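Sweeping tile, grout keeps grabbing the little bits

cadi_y
Posts: 39
Hallway is big square tile, dark grout. Every time I sweep, paper scraps end up on the grout lines and the dustpan lip rides right over them. Broom is a cheap one, green bristles. What am I doing wrong
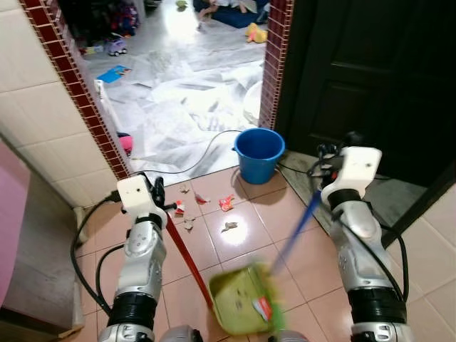

Also tried pulling toward me instead of pushing – bit better but then theres that thin line of dust left in front of the pan. Drives me nuts.

girnasum
Posts: 3,626
Tilt the pan more. Handle down low, lip flat. Short strokes, go diagonal to the grout.

Nakness
Posts: 707
Disagree, diagonal just spreads it. Go along the line, one tile at a time. And skip the broom for paper, damp rag gets it in one pass

girnasum
Posts: 3,626
Damp rag on torn paper = mush in the grout. No thanks

Nakness
Posts: 707
Damp, not soaking. Been doing my kitchen that way since October

cadi_y
Posts: 39
ok diagonal got most of it. Dust line still there tho, will try teh rag tonight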